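Notebook, Bolota bench
December 4, 2022

Quiet day in the building, heating on low, and I have the bench notes spread out with a pot of tea and nothing in the calendar, so I am finally going to write up the house rules properly. They have been living on the backs of envelopes since August, and Karim rightly pointed out on his last visit that a rule on the back of an envelope is only a rule for whoever owns the envelope. Anybody reading over my shoulder later, please scribble in the margins. I would much sooner be corrected than copied.

Where we are: 1,196 runs logged on Bolota, across all the kitchen tasks. I went back through the last 100 by hand, notes and footage side by side, and found 19 where the written start position and the footage do not agree. One was a straightforward typing slip. The other 18 are all the same sort of thing, a person writing down a cell when the object was sitting across a line, or very nearly across one, and two people looking at it would have written two different cells. I don't blame anyone for those, me least of all, as several are in my own handwriting!

So the first rule, and the one I care most about, is how we say where a thing is. Until now we have said "the cell it's in", and that works beautifully for a small block and badly for anything with a footprint. Yu wanted to go by the centre of the base. Karim Chidiac wanted to go by the edge nearest the operator, which is how they do it over at Rerneo, and he made a decent case for it, with drawings. I tried both for an afternoon. The nearest edge is easier to see from the chair but it changes if the object is turned, and I kept having to get up and walk round. The centre of the base takes a moment's thought and then stays put. We are going with the centre.
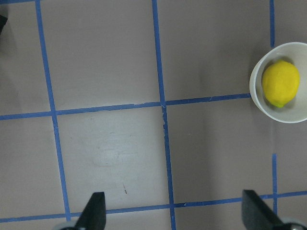
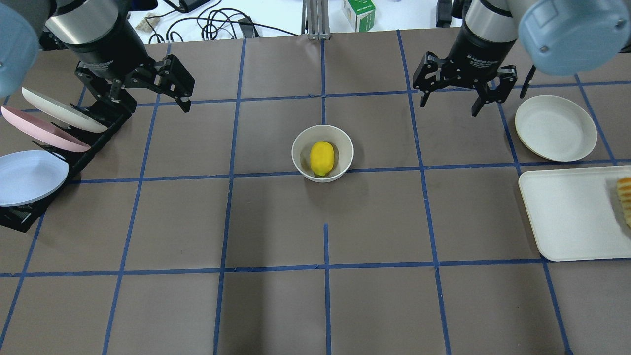 The wording I have settled on goes like this: name the cell that holds the centre of the base, and if the base touches or covers any tape, add the word "line" and say which one. I don't want "roughly in" or "sort of between", however tempting it is at the end of a long session. The bowl with the yellow lemon shows why the second half is needed. In the wrist view it sits over at the right, where the middle horizontal strip would meet the broken vertical one, so the strip runs up to its rim, and a bare cell name would tell you next to nothing. In the overhead view I can say a good deal more, that it is just above a horizontal line and slightly right of the centre vertical, and I can say it in a way that Yu would read back the same. Where the two cameras would lead you to write different things, write from the overhead one and put "wrist differs" after it. It costs two words.

Next, the tape itself. I had always thought of the grid as furniture, something that is simply there, and I now think it belongs with the instruments and ought to be looked after like one. The central strip has gone slightly frayed near the middle crossing, with little pale nicks along the edges, and there are scuffed white flecks further along the horizontal. None of that stops us working. But I did have a long hard look at the strips in the wrist view and they wobble more than I remembered, and they are not all parallel, and if we ever want to quote a distance from a line we had better know where the line is. So, new practice:

Look at the tape before the first run of the day and write "tape OK" or say what is wrong.
Replace a whole strip, never a patch. A patch gives you two thicknesses and a step.
If a strip is replaced, that is a new grid version. Put the version letter at the top of the page, and don't mix versions in one batch.
Measure all four corners of the working area after any replacement. The steel rule, please, and leave the fabric tape measure in the drawer where it can do no harm.

Yu asked whether the interrupted vertical counts as a line across its gap. My answer for now is yes, treat it as carrying on straight between the two pieces, and write "gap" beside it. I am not thrilled with that. I would rather close it up the next time we re-tape, and I have put it on the list.

Then there are the things that are not part of the task. We have been very good at recording the object being moved and very lazy about everything else. For the bowl task the notes say "bowl, lemon" and stop, and meanwhile there is the rack at the left with its three plates, and a white round plate on the right, and the tray below that with the toasted piece on it. All of these take up room that an arm might want. From now on the start sheet has a second box called "standing items", and everything on the table goes in it, with the plates in the rack listed top to bottom as seen from overhead (white-cream, pink, pale blue, on that layout). If a standing item is knocked during a run, the run is marked and kept. I feel quite strongly about the keeping. It is awfully easy to bin a run in which something went astray, and after a few months of that you have a very tidy set of records that describes some other bench.

The surface behind the table wants a word too. Cables are lying across it in a tangle and I have let that go for far too long, I admit it. The rule is going to be simple enough: nothing loose within reach of either arm, and any cable that crosses behind the table gets clipped down. I have asked Britance for a quote on a proper cable tray and in the meantime we have a bag of clips. Karim says they tape theirs. I have seen theirs, and I shall say no more.

People and arms. We have been careful, I think, but careful by habit, and habits leave when people do. Written down, then:

Hands stay off the table whenever the drives are live. Even to straighten a lemon.
Resets are done with the arms parked, grippers open, and the person doing the reset holding the enable key.
One person runs, one person watches, and the watcher has the stop button and no other job. No phone, no note-taking, no making the tea.
Say "live" out loud before enabling and wait for the other person to say it back.
If either of you is not sure whether the arms are live, they are live.

I added the business about saying it back because Yu and I tried a session without it and one with it, and the one with it was so much calmer. It felt a bit silly for the first hour – rather like being in a submarine – and after that I stopped noticing. I can't offer a number for calm. It goes in anyway.

Two things still open. One is whether the object should be turned the same way at every start. For the lemon I have been noting which way the green tip points, down and to the left in the wrist view, but only when I remember, and a rule one follows when one remembers is barely a rule. My leaning is to note it always and fix it never, and let the variety in. Karim would fix it. We shall have to sit down about this, probably over lunch, and I shall bring the 18 awkward runs with me in case they help.

The other is how to treat the older pages. I would dearly like to go back and rewrite the positions in the new wording, all the way to the first run, but I don't think we should alter what people wrote on the day. My proposal is a separate column, added in a different ink and initialled, with the original left readable. Slow work. I managed a dozen before my eyes gave up, and I can carry on with a few each evening.

To do:
Type up the start sheet with the "standing items" box and print a stack.
Clips on the cables before anyone powers up.
Ask Yu to read the position rule cold, without me explaining it, and place the bowl from my written note alone.
Order tape, same width as the present roll.
Send Karim a copy and ask for the Rerneo wording in return.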